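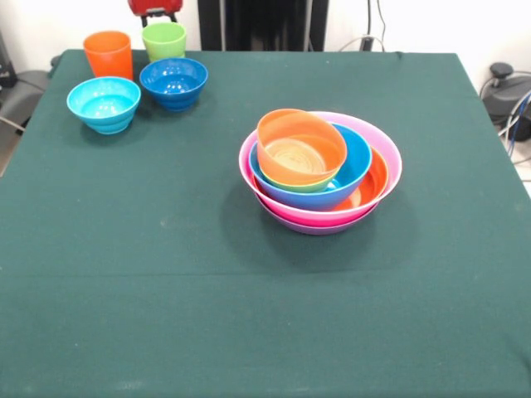 Figure 8.1 A nested stack of plastic bowls and cups, with two more bowls and two more cups at the back left of the table.

Chapter 8
When the Stop Works and the Robot Still Fails

I want to start this chapter with a crunch. It was a small one, the sort of noise a plastic cup makes when you lean on it a little too hard, and I was at my desk in the next room at Jermont when I heard it. Then came the beep of a protective stop, and then Mahsa Sadeghi saying a word I can't print in a textbook.

The job was called Gemari, and it sounded so easy! Pick up a bowl, set it inside a bigger bowl, keep going until everything is stacked. Toddlers do it. Our arm had done it 368 times in November (I'd been bragging about that at lunch, which I still regret), and then it pushed a cup straight down into the stack as if the stack weren't there.

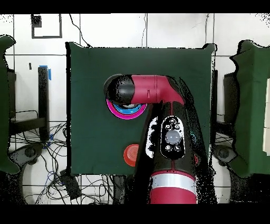

Let me tell you what the controller knew at that moment. It had a plan for where to let go, and the plan included a height. The height came from a depth camera looking down at the table, and a depth camera can't measure what it can't see. If the arm gets between the camera and the bowls, you get a hole in the data. Most of us learn that in the first week. What we'd forgotten was to ask what our software did with the hole.

Well, it filled it in. Somebody (fine, me) had written a few lines months earlier that replaced missing points with the last known height of the table. Bare cloth, in other words. For 368 runs the hole had landed somewhere harmless, out past the bowls, and the patch did its quiet little job. On the next run the arm came in from a slightly different angle, the hole fell right over the stack, and the planner decided it had a nice flat place to set down a cup, 63 millimeters lower than the real one.

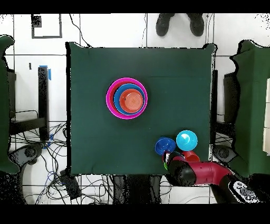
So the gripper went down and kept going. The force limit was set at 30 newtons, the arm hit it, and everything halted the way it should. You could call that a success, and for a day or so I did. The cup was cracked, the stack was crooked, no one was hurt, let's reset and carry on.

Evdokia Konstantinidis wouldn't let me. She runs our safety reviews and she asked one question: "What if that had been a hand?" Reaching in to straighten a bowl was something all of us did, several times an hour, without thinking. A hand in the hole would have been painted over with cloth, same as the stack was. The force limit would still have caught it, sure, but it would have been our first line of defense and also our last. I didn't have a good answer, and I slept badly.

We took my patch out that week. Now a missing point is marked as unknown, and the arm isn't allowed to move down into anything unknown. It backs off to get a clearer view, and it tries again. It's slower. Mahsa grumbled about the slowness until spring. 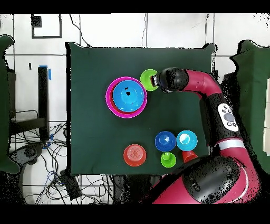 8.1 Faults, Failures, and Hazards

People mix these three words up all the time, me included, so let's pin them down with the crunched cup. The fault was my bit of code, which sat there for months doing no visible damage. The failure was the arm pushing into the stack, the moment the system stopped doing what we'd asked of it. The hazard was a moving arm that could come down where it couldn't see, and it was there on every good run too.

Keep that last part in mind as you read. Before you go on, take a machine you use at home, a garage door or a blender will do, and write down one possible fault, one failure it could cause, and the hazard behind it. We'll come back to your list in Section 8.3.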